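Packing Bench: Frequently Asked Questions
Kept by Mebrat Workneh. Complaints to Kedir Fikre, who likes them.

What is the packing bench for?

Comparing grippers. We put a pair on the arms, give them clothes and a suitcase, and see which pair makes us swear less. The present contest is between the Nurkier, a plain two-fingered gripper, and the Prisau, which costs more and comes in a nicer box.

Why packing? Couldn't you stack blocks like everyone else?

We did stack blocks. Every gripper we own can stack blocks, so the results table was a column of ticks and told us nothing about what to buy. A T-shirt is a much better judge of character. It has no fixed shape, it hides its own edges, and if the two arms disagree about where the shoulders are, you find out quickly. 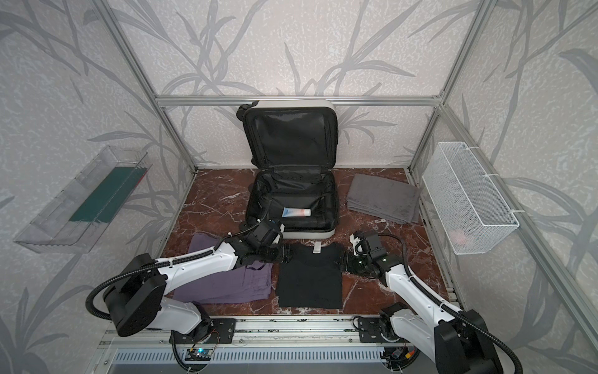
How many goes does each gripper get?

As many as fit before someone needs the arms. Across both pairs we have logged 1,883 so far. Amanuel Admasu has watched more of them than is good for a person and can now tell a bad grasp by the sound of the motor.

What counts as a success?

For clothes: picked up by both shoulders, folded, in the case, no sleeve hanging out. For the case: lid shut and zip clear of the fabric. A near miss is a miss. We used to award half marks, until it became plain that half marks were going to whichever gripper the scorer preferred.

Which one is winning?

The Nurkier on cloth, by a margin that embarrassed the people who ordered the Prisau. The Prisau is better on anything stiff. If your life consists of moving shampoo bottles, buy the Prisau.

Why do you use wrist cameras as well as the fixed one?

The fixed camera is fine for seeing where things are and poor at seeing what a fingertip is up to, especially when an arm is parked in front of it. The wrist view is close, tilted and slightly seasick, but it goes where the fingers go. 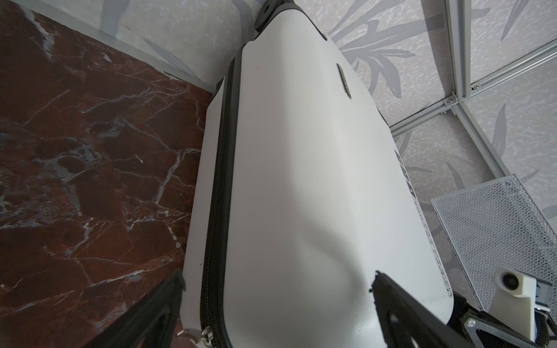
Eldana Wubshet tried two lenses on the wrist in August. The wide one keeps both fingertips in view and bends everything near the sides. The narrow one gives a handsome picture of whatever you have just missed. We kept the wide one.

Does a shiny suitcase cause trouble?

Some. A pale shell throws back the overhead lights, and with exposure left on automatic the picture brightens and dims as the wrist turns. Fix the exposure before you start. Fix the white balance too, or the same case will be cream at nine in the morning and blue by lunch.

Can I bring my own controller?

Yes, if it talks to the arms at the rate we use and has a stop button that a panicking adult can find. We run Gidey by default. Tuterham is also installed and gives smoother motion, at the cost of a settings page with 6 tabs, one of which does nothing we have been able to detect.

Do the fingertips wear out?

Constantly. Check them before each session and swap both fingers together. Natnael Kassa once changed only the left and spent the rest of Friday tuning a controller that had nothing wrong with it.

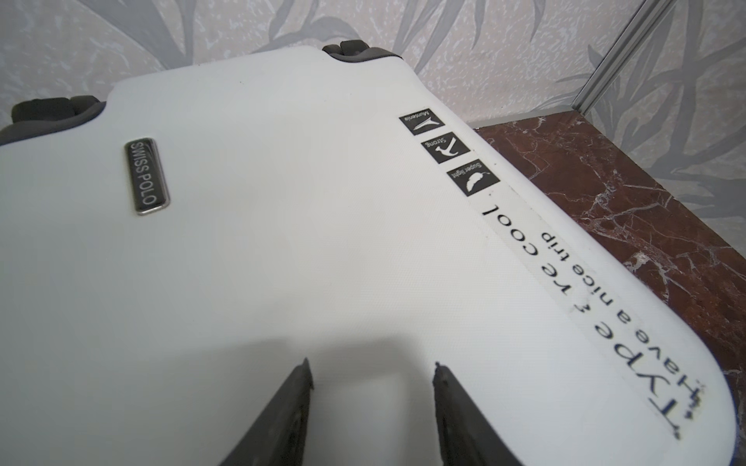 Bench Notes, Issue 2

Will the gripper scratch the case?

Possibly, so don't offer us one you are fond of. Set the force limit low when the fingers are working near a hard shell, and approach slowly. Cloth forgives a clumsy approach and polycarbonate keeps a record of it.

How do I book the bench?

Put your name on the sheet by the door, with the gripper you want fitted. Changing over takes longer than you think, so if the person before you is using the same pair, be nice to them and ask them to leave it on.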